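Subject: Re: [Warkley-china] Packing cups and saucers for the move
From: Tetsuya Hattori

On Friday, Pandale wrote:
> We're down to the good tea things now. Do you all pack the cups
> sitting on their saucers or apart? My aunt swears by leaving them
> together with a napkin in between. I have 46 pieces to get through
> and only 2 decent boxes.

Apart, please! I did the napkin thing when we left the Sakai Street apartment and lost two saucers, both cracked clean across. The foot of the cup just grinds away at the middle the whole trip.

What I do now is stand the saucers on edge like records, a sheet of plain paper between each, and the cups go in a layer on top, rims down, each one in its own wad. Five to a row fits my boxes nicely, but yours may be wider. And skip the newspaper if there's any trim on them – the ink came off on my mother's set and it took me half of August to get it all off (dish soap and patience, no scrubbing). 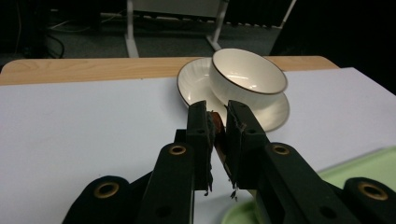 Mine are the plain white ones with the thin brownish-gold line around the rim, so I'm fussy about that line. It wears faster than you'd think, especially in the dishwasher.

Oh, and does anybody still have the Tenau catalog that went around? I'd like to borrow it before I pack my desk – no hurry.

Tetsuya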